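28 Jul 2021

Slept badly, too warm again, and then the bus through Golturham took the long way round so I was late in and slightly cross before I'd even sat down. Hjørdis Nordin had already been and gone (she left a note on my chair about the Janurier order, 106 envelopes short, could I ring them). I rang them. Held for 21 minutes listening to pan pipes, and a very nice man told me to ring back tomorrow.

So I tidied instead! I'd been meaning to do the long table since January and it was in a dreadful state, papers on top of papers, flyers sliding about every time somebody walked past with a coat on. I pulled out everything that was plainly rubbish and filled two bags. Found my good pen. Found a birthday card I never posted to Inga, and now I feel awful, so that's going in the post tonight with a long apology and possibly some chocolate.

I let the flyers stay at the back on the left, they're cheerful and people do pick them up. The gift box stayed as well, in its yellowy-gold paper with the red bow, because I couldn't bring myself to move it into a cupboard where it would only get squashed. The pink flowers are artificial and I've decided I don't mind that one bit – I'd have killed real ones by now. I put them over on the right in their white pot, near the little card stand, and they look rather sweet.

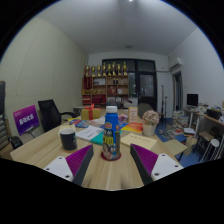 The long table after my big tidy, blue bottle on its red coaster.

I do like that coaster. The black mug hasn't got one, I must bring another from home before there are rings all over the wood.

Left at five and walked as far as the Grandera bakery, which was shut, so no buns. Beans on toast for tea and a long bath. Must remember: ring Janurier before ten, stamps for Inga's card, ask Hjørdis if she wants the cream notepad or if I can have it for my lists.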